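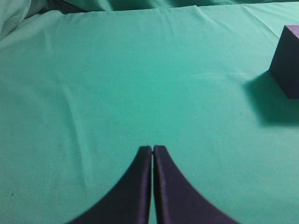
Put a cloth on the work table

I think every work table should have a cloth on it, and it should be a plain one. I spent 50 dollars on a hard mat from Ullora and stopped using it by February. Small parts bounced off it and it never fit the table.

Green is my choice. Most of what I handle is dark, and dark things show up well on it. White glares under a lamp and patterns hide everything.

People complain about creases. Let them be. I used to iron mine and clip the corners, and the work came out no better. A cloth laid loose can be picked up by its edges and shaken out at the end of the day. Drarent sells a fitted cover for 114 dollars. I would buy two yards of fabric instead.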